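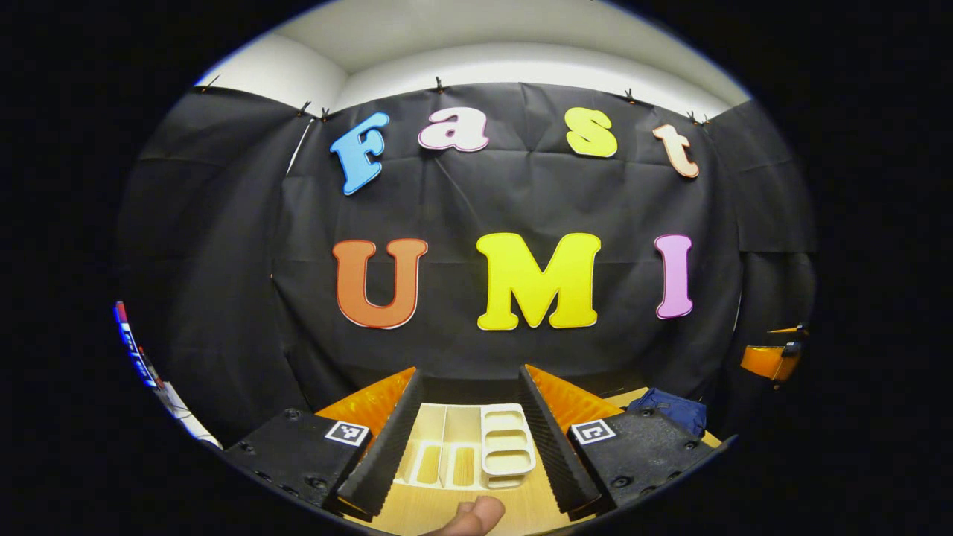
Adjunto 1. Vista de la cámara de la pinza de mano sobre la mesa, con la bandeja entre los dedos y los marcadores de ambos lados visibles.

Ticket: anchura de apertura errónea en demostraciones con pinza de mano
Proyecto: Vuswood
Abierto por: Ye-ji Yook
Asignado a: Dragica Shehu
Prioridad: media
Estado: resuelto, pendiente de repetir episodios

Descripción (Ye-ji Yook)
En la tarea de la bandeja, la anchura de apertura calculada cae a cero durante tramos cortos y vuelve después al valor correcto. La trayectoria de la pinza es continua en esos mismos tramos. Al reproducir el episodio en el brazo, la pinza se cierra antes de llegar a la pieza. El fallo aparece en 11 episodios de la última tanda. En los demás la curva de apertura es normal.

Comentario 1 (Dragica Shehu)
¿El cero lo escribe el detector o lo pone la conversión? Necesito el registro de detección sin filtrar de un episodio malo y de uno bueno, con la misma persona demostrando en los dos.

Comentario 2 (Ye-ji Yook)
Subidos los dos, ambos con Archie Pringle a la pinza. En el episodio malo el detector pierde el marcador izquierdo cuando Archie gira la muñeca hacia dentro. No escribe cero: deja el campo vacío. El cero aparece después de pasar por Staltell.

Comentario 3 (Dragica Shehu)
Confirmado. El conversor sustituye los campos vacíos por cero antes de interpolar, de modo que la interpolación no encuentra huecos que rellenar. Son dos problemas distintos:
a) pérdida del marcador izquierdo;
b) relleno incorrecto en el conversor.
Corrijo b) en la rama de pruebas. Para a) hay que revisar la exposición. La tengo en automático en la configuración que me pasasteis, y con tela negra de fondo la cámara tiende a subirla. Los blancos del marcador se saturan y el borde deja de detectarse.

Comentario 4 (Archie Pringle)
Pruebas hechas en la mesa, misma bandeja y mismo recorrido:
— Exposición automática: se pierde el marcador izquierdo al girar.
— Exposición fija a 2.000 µs: no se pierde en ninguna repetición.
— Exposición fija y giro más lento: igual que la anterior.
Dejo la fija. La imagen sale más oscura, pero los bordes de la bandeja se distinguen bien.

Comentario 5 (Rochelle Te Moana)
Antes de cerrar, comprobad el umbral de hueco máximo. Si la pérdida dura demasiado, interpolar inventa un movimiento de los dedos que la persona no hizo, y eso acaba en la política. Prefiero descartar el episodio.

Comentario 6 (Dragica Shehu)
De acuerdo. El conversor interpola ahora solo huecos de hasta 2 fotogramas. Por encima de eso marca el episodio como no válido y anota el instante de inicio. Reprocesada la tanda completa: los episodios afectados quedan marcados y no pasan al entrenamiento.

Resolución
Cambio aplicado en el conversor y exposición fija guardada en el perfil de la pinza. Los episodios no válidos se vuelven a demostrar a mano; los buenos se conservan sin cambios. No hace falta recalibrar las lentes.

Pendiente
— Repetir los episodios marcados (Archie).
— Reproducir uno de los nuevos en el brazo a velocidad reducida y adjuntar la curva de apertura (Ye-ji).
— Avisar a Thanakorn Tanasarn, que usa el mismo perfil en Nigam con la exposición todavía en automático.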